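3.2 機材調達と予算計画

本節では、家庭内の布類操作データを収集するための手持ちグリッパの調達について述べる。この種の記述は通常、付録の表一枚で済まされる。しかし筆者らの経験では、研究計画のうち最も頻繁に改訂されたのは学習アルゴリズムの章でなく見積書であったため、あえて本文に残すことにした。

当初の計画では、据え置き型の双腕ロボットを2台導入し、遠隔操作で寝具の整頓動作を記録する予定であった。Hosseinzadeh社の見積もりは装置本体のみを対象としており、搬入費、床の補強、安全柵、および「その他」は別項であった。この「その他」の金額が本体に迫った時点で、共著者のMenonが、そもそも被験家庭の寝室に安全柵を立てる場所があるのかという、申請書の査読者が誰一人として尋ねなかった質問をした。場所はなかった。

そこで計画を手持ち型に切り替えた。候補はVudora社とSanditz社の二製品に絞られた。カタログ上の差は小さく、把持力と重量はほぼ同等で、価格はSanditzの方が安い。ただし同社の価格には指先パッドが含まれていない。指先パッドのないグリッパの用途については問い合わせたが、営業担当者の回答は「お客様によって異なります」であった。最終的にはVudoraを採用し、パッドは消耗品費に計上した。

布団、毛布、ベッドカバーといった対象物は、購入計画の上では極めて優秀である。各家庭に既にあり、減価償却を要さず、納期の遅延もない。一方で操作対象としては扱いにくく、同じ形に二度戻ることがない。把持点を事前に定義できないため、収録者は毎回、しわの寄り方を見てから手を出すことになる。
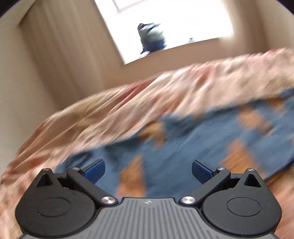 図4　寝具を対象とした作業中の手持ちグリッパ視点。左右の指は開いており、何も把持していない。

収録の総数は3498試行で、そのうち282試行を後述の基準により除外した。除外の主因は手振れによる像の流れである。予算の観点からは、これは露光時間の短いカメラを買えば減らせる損失であり、上位機種への差額と、捨てた試行の人件費とを比べれば、どちらが高くついたかは計算できる。Hashemiが実際に計算した。結果は次年度の申請書に使う予定なので、本節では上位機種を買うべきであったとだけ記しておく。

消耗品の見積もりも甘かった。指先パッドは硬い家具を想定した耐久値に基づいて発注したが、布相手なら長持ちするだろうという期待は外れ、摩擦で表面が先に荒れた。パッドの追加発注は約148枚に達した。これを4月の年度替わりをまたいで行ったため、同一の型番に対して異なる費目が二つ付いている。経理上は別の物品である。

保守契約についても触れておく。Zirnport社の年間保守は、故障時に代替機を貸し出す点で魅力的だったが、代替機の在庫は先方の所在地にしかなく、往復の輸送日数が収録期間を上回った。筆者らは契約を見送り、同じ金額で予備機を一台購入した。予備機は一度も故障しておらず、主機も同様である。この判断が正しかったかどうかは、今回のデータからは評価できない。

以上を踏まえ、同規模の収集を計画する場合には、本体価格よりも先に指先パッドの単価と納期を確認することを勧める。また、カメラの仕様は対象物の動きに加え、収録者の手の速さからも決めるべきである。収録者は夕方になると速くなる。謝金を時給から試行単位に改めた後は、朝から速くなった。除外率への影響は3.4節で扱う。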